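Frequently Asked Questions – Living in and Moving to Dendham

I moved to Dendham from abroad and I keep this page for other people who are coming for work or study. I am not a lawyer and I don't work for the town. If a rule on this page is different from what the town office tells you, please believe the town office. Last checked on 29 March 2025.

How do I find a room or an apartment?

Most landlords in Dendham do not advertise in the newspaper. They put a card in the window of the shop on the main street, or they give the apartment to Nørgaard, the rental office beside the bus station. Nørgaard speaks with you in English or Danish and does not charge the tenant for a viewing. You can also look in Prurby, where the rents are lower, but the last bus from Dendham leaves early in the evening.

What papers does the landlord want to see?

Usually your passport, a work contract or a letter from your school, and the name of a former landlord. My former landlord wrote only in his own language, so I made a translation myself and it was accepted. For an official translation you have to wait longer than you would expect.

How much is the deposit?

It is different from place to place. In my first apartment I paid 3,000 before I received the key, and this was deposit and first month together. Ask for a receipt with a signature. A bank transfer with the address written in the message line is also good proof.

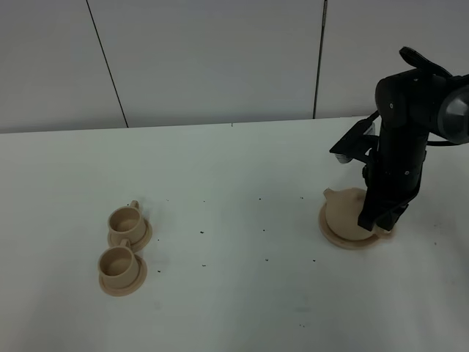
Newcomer Pages, Issue 4, p. 3

Should I take photos when I move in?

Yes, of every room, and of every scratch and stain that was there before you. Send them to the landlord by e-mail on the same day. I did not photograph the inside of the oven, and when I moved out we had a long discussion about it.

What is included in a "furnished" apartment?

The word has no fixed meaning. One apartment has beds, curtains and a full kitchen, the next one has a table and a lamp. Ask for a written list, called the inventory, and go through it with the landlord when you get the key. Cups, plates and small kitchen things are often on the list too, and if one gets broken you will be asked to replace it with something similar.

How do I register my new address?

You go to the town office, first floor, with your passport and the rental contract. There is a form, and it must be signed by everyone whose name is on the contract. If you share with others, bring a copy of their signatures – the office sends you home without them.

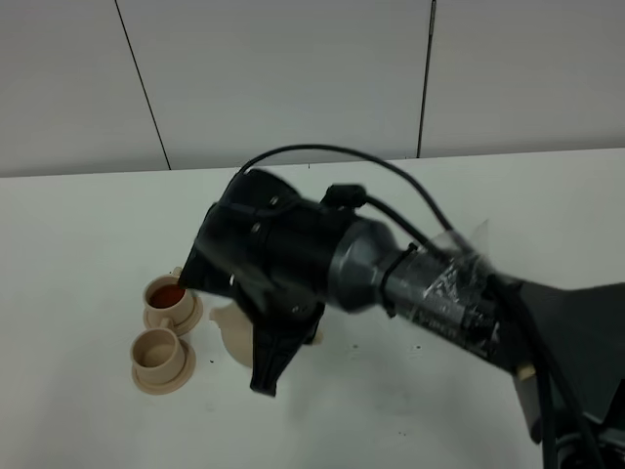

Can I register before I have the final contract?

A signed letter from the landlord is enough to start, and you bring the contract later. You have 90 days for this. After that the registration is cancelled and you fill in the form again from the beginning.

Who do I call about electricity and water?

Water is paid through the landlord in almost all buildings. For electricity you choose a company yourself. I use Zendis, which has its counter in Prurby, and opening the account was simple. Write down the number on the meter on the day you get the key. Without this number you may have to pay for the person who lived there before.

Why is the first bill so high?

The first bill is an estimate. It is made from the use of the former tenant, and in my case that was a family. You can send the real number from your meter and ask for a correction. Mine was corrected with the next bill, after roughly six weeks.

Is the heating on all year?

In the older buildings it is central and the owner decides. In my building it was not turned on fully until December, and in the weeks before I bought a small electric heater. Ask about this at the viewing if you are sensitive to cold.
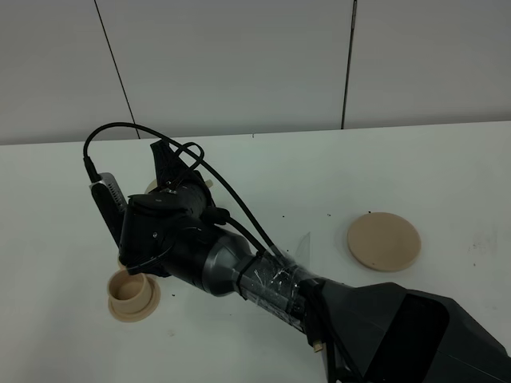
A cup and a flat round disc on a white table.

Where do I put the garbage?

Food waste goes in the brown bin, paper in the blue one, and everything else in the gray one. Glass you carry to the container behind the bus station. Old furniture must not be left on the street. You call the town office and they give you a pickup date, and the first pickup in a year is free of charge.

What should I know about neighbors and noise?

Quiet hours are written in the house rules, which should be hanging near the front door. Drilling in the evening is taken seriously. When I had a party I put a note in the stairway a few days before, and the neighbors were very friendly about it.
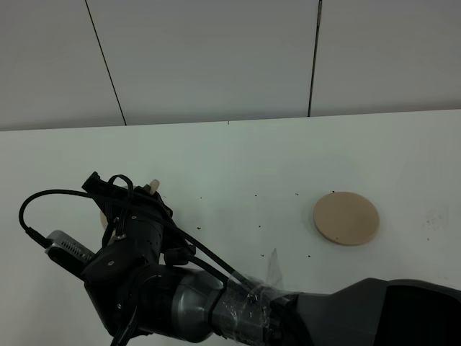
How should I pack for the move? Start with the things you do not use every day, and write the name of the room on the side of each box, because the top will be covered when they are stacked. Cables are what I always lose. Now I keep them bundled together with clear tape wrapped around several times, as on the arm in the photo, and I leave a loose end sticking up so I can find where to pull. Remote controls and chargers I put in one bag which travels with me. For heavy books please use small boxes.

How do I end my rental contract?

In writing, by letter or by e-mail, and ask for an answer that it was received. The notice period is in your contract. Clean the apartment before the last inspection, read the electricity meter again, and give back all keys, also the copies you made yourself.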